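Does a Home Crowd Really Help? One Season of Firnar Town
Sports Studies project report, by Elba Godoy
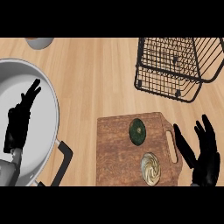 Fig. 1: Simulated tabletop with a white frying pan and a black robot hand.

I've supported Firnar Town since I was seven, so when we were told to pick a question we cared about, mine took no time at all. Everyone in our end swears the crowd is worth a goal. My dad says it, the bloke who sells the programmes says it, and I've said it myself plenty of times (usually when we're losing). I wanted to see if there was anything in it!

My group was me, Khải Trình and Soledad Sosa. Khải did the spreadsheet, Soledad went through the match reports, and I went to as many games as I could afford. We stuck to the league and left the cups out, mostly to save ourselves a headache over replays and neutral grounds.

The first thing we looked at was attendance. Firnar's best gate of the season was 1533, for the derby against Clitetti Rovers, and the worst was 488, on a horrible wet night in the week when Cloutier Athletic came to visit. If the crowd theory was right, we should have battered Clitetti and struggled against Cloutier. We lost the derby 2-0 and were dreadful from start to finish. Against Cloutier we won 4-1, and I could hear the left back talking to himself.

Two games prove nothing, I know, and our tutor, Amancay Tapia, wrote exactly that in the margin of my first draft. So Khải lined up every home game by attendance and split the list down the middle. The better attended half did come out with more points, but only by a single win, and Soledad spotted that most of those big gates came in April, when the team was on a good run anyway. So were we winning thanks to the crowd, or was the crowd turning up to see us win? I still go back and forth on it.

We also handed out a questionnaire at the turnstiles and got 107 back. Nearly everyone said they thought the noise made a difference to the players, and a fair few wrote little essays on the back, some of them quite rude about the referee. I asked Eulalia Sosa, Soledad's aunt, who played in goal for Tisell Ladies for years, and she said she mostly noticed a crowd when it went quiet. I wish we'd asked more players. We did write to the club, but the reply came after our deadline.

Things I'd change: we should have written down who was injured for each game, and we should have covered more than one season. I'd also like to compare us with Tisell, who get tiny gates and hardly ever lose at home, which annoys me no end.

For now my answer is that the crowd might help a bit, but our figures can't show it. My dad has read this and says the spreadsheet is wrong.

Handed in May 18, 2022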